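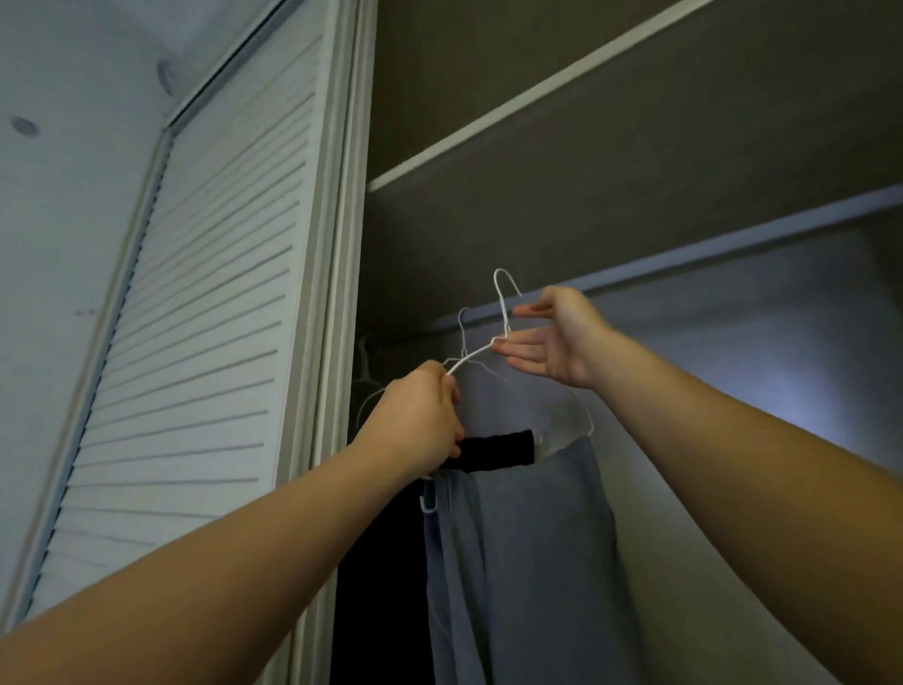
Wire hangers, yes or no?
2 min read

simiyu_knits
Settle something for me. My sister says wire hangers ruin clothes and I need to toss every one I own. I've got 30 of them from years of dry cleaning and my shirts look fine to me. Are the velvet ones really worth the money?

traltholm77
Keep them for shirts, ditch them for sweaters. I lost a good cardigan to shoulder bumps (the little pointy ones, you know) and no amount of steaming got them out. Sweaters get folded at my house now.

Rania Ramadan
Velvet all the way!! I switched in February and got so much rod space back, and my silky tops finally stay put. The only bad part is pulling a T-shirt off in a hurry, it just grabs.

cikgate_mom
Disagree, sorry. Wire is thinner than velvet, so how did you get space back? And mine shed black fuzz on a white blouse.

Rania Ramadan
I was coming from those chunky plastic ones, should have said that. No fuzz here, maybe yours were a cheap batch?

cikgate_mom
Could be. They were from a bin at the flea market lol

Snežana Zupan
Wood for coats, wire for everything light. My dry cleaner takes the extras back too, so ask at yours before you throw them out. And don't hang two shirts on one wire hanger, it sags in the middle.

simiyu_knits
Okay, sweaters are coming down tonight and the shirts stay on wire. My sister can buy me velvet for my birthday if she cares that much.

Related threads
Getting cedar smell out of wool
How deep should a closet shelf be?
Folding fitted sheets, round 2

Contact us | Copyright Delen Home Forum | Back to top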